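Course handout 5: Working rules for two-arm robots at a counter
Instructor: Rozália Fekete
Lab supervisor: Ferenc Barta
Room 506

Read this before your first lab session. The quiz on handout 4 is moved to the week after. Bring your signed lab card.

1. What these rules cover

These are the house rules for the Kalau lab. They apply to any task where a robot with two arms handles kitchen items, containers or small appliances on a counter. They don't replace the maker's manual or the site risk assessment. If the manual is stricter than this handout, follow the manual. If this handout is stricter, follow the handout. If you can't tell, ask Ferenc before you switch anything on.

2. Before power-up

Walk the full reach of both arms with your eyes and then with the reach stick. Move bags, chairs and cups out of it.
Press the emergency stop, check that the status line on the console changes, and reset it. Each person in the group does this once, including the person taking notes.
Look at every connector from the wrist back to the base. A connector that sits at an angle is fine if it was built that way. A connector that moves when you touch it is a fault, and you report it.
Check gloves and fingertip covers for cuts. A worn cover changes how the hand grips, and your force settings from last week will be wrong.
Write the program version on the run sheet. In October two groups ran different versions for three sessions and we had to throw out both sets of results.

3. Speed and force

The first run of any new motion is done at reduced speed with a hand on the stop button. You may go to normal speed after three clean runs in a row. A run with a pause you didn't plan is not a clean run.

Force limits are set per object, never per task. Glass has its own limit and it is lower than the one for plastic. The object table is in the Fimer folder, sorted by item number. If your item isn't in the table, use the lowest limit and have Fanni Bognár add a line.

Don't raise a force limit to fix a slipping grip. Change the contact points first, then the approach angle.

4. Liquids

Any container with liquid in it counts as a wet task, even if it has a lid. For wet tasks:
Fill to half or less.
Keep mains plugs and power strips out of the spill path. Under the counter is in the spill path.
Use a tray with a rim when there is one.
Stop both arms before you reach in with a cloth. Holding one arm still while the other moves does not count as stopped.
Note the liquid on the run sheet. "Water" is enough for water. For anything else, give the name on the bottle.

5. Two hands on one object

This is where most of our damaged parts come from. When both hands touch the same object, or two objects that are joined, the arms can push against each other without either one going over its own limit. Set one arm as leader. The other follows with a softer setting. Both force readings go in the log, and so does the difference between them.

Release in a fixed order. The follower opens first and backs away, and the leader opens when the follower is clear. Stefaniia Lytvynenko's group wrote a short release routine called Urio that does this. You may use it if you credit it in your report. 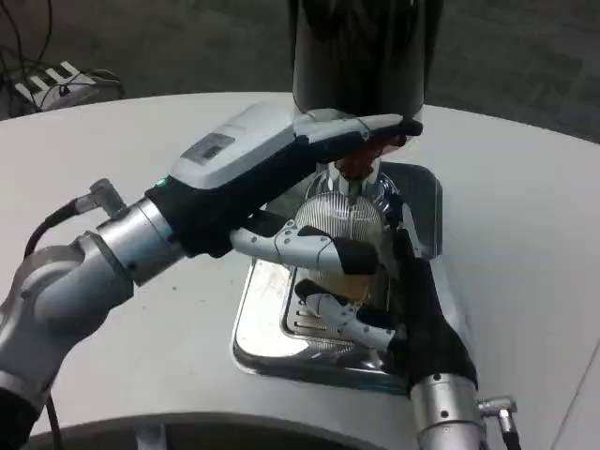

Does the operator have to stay at the console if the task is running without errors?
The operator stays within reach of a stop button for the whole run. If you need to leave, pause the robot, wait until both arms are still, and hand over to someone whose name is on the run sheet.

6. After the run

Park both arms, power down at the console, then at the wall. Dry the counter and any tray. Wipe glove surfaces with a damp cloth and no solvent.
File the run sheet the same day. Anything that was dropped, cracked or spilled goes on form 44, even when no one was near it.
For faults outside lab hours, call Veronika Sipos at extension 3053.

Reading for next time: Trirnevel course reader, chapter 13, up to the section on shared workspaces. Come with one rule from this handout that you think is badly worded and your own version of it.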